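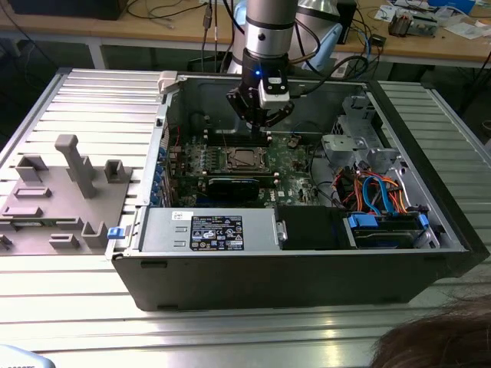 Page last changed: Saturday, October 19, 2024

4. Opening the Tower and Finding the Parts

Read this section before you remove or fit anything inside a Skevura desktop tower. Sections 5 to 7 assume the case is already open and on its side.

You will need a Phillips screwdriver, a wrist strap and a small tray for screws.

CAUTION: Shut the computer down, switch off the power supply at the back and pull the power cord before you touch the side panel. Sleep mode does not count as off.

4.1 Laying the case down

1. Unplug the monitor, keyboard, network cable and anything else connected to the rear panel.
2. Press the power button once and hold it for 7 seconds with the cord out.
3. Lay the tower on a flat, steady work surface with the removable side panel facing up.
4. Take out the two thumbscrews at the back edge of the panel. Put them in the tray.
5. Slide the panel toward the rear, lift it off and stand it somewhere it will not be stepped on.
6. Put on the wrist strap and clip it to bare metal on the case.

4.2 Finding the main parts

The green motherboard is in the center of the case. The square CPU socket, with its metal retention frame, is near the middle of the board. With the heatsink off, as in the picture, the socket area is uncovered. Use it as your starting point for finding everything else.

Memory slots: black, above the socket.
Graphics card: black, with a thin blue-edged shroud, just below and left of the socket.
Expansion slot retainers: blue-tipped, along the left edge of the board.
Power supply: the silver box at lower left, with a black label and a blue release tab at its left end.
Hard drive cage: to the right, past the black drive bay cover. The drive has two blue rails.
SATA cables: blue, in the bundle above the cage.

Note: Directions are given with the case turned the way it is in the picture. If yours is turned around, move it now. Most wrong-part calls to the Siltham service desk start here.

4.3 Before you go on

1. Compare the part number on the power supply label with the one on your work order. Mohmand and Proltside replacement units are both accepted in model 273 towers.
2. Move loose cables clear of the board by hand. Do not pull on the connectors.
3. If the heatsink is off, keep fingers, tools and screws away from the socket. Do not rest the screwdriver on the board.
4. If you need to stop partway, lay the panel back over the opening without screwing it down.

CAUTION: Do not open the power supply itself. It has no parts you can service.

Corrections to this section go to Zubaida Durrani, Siltham service desk.

Next: 5. Removing the Hard Drive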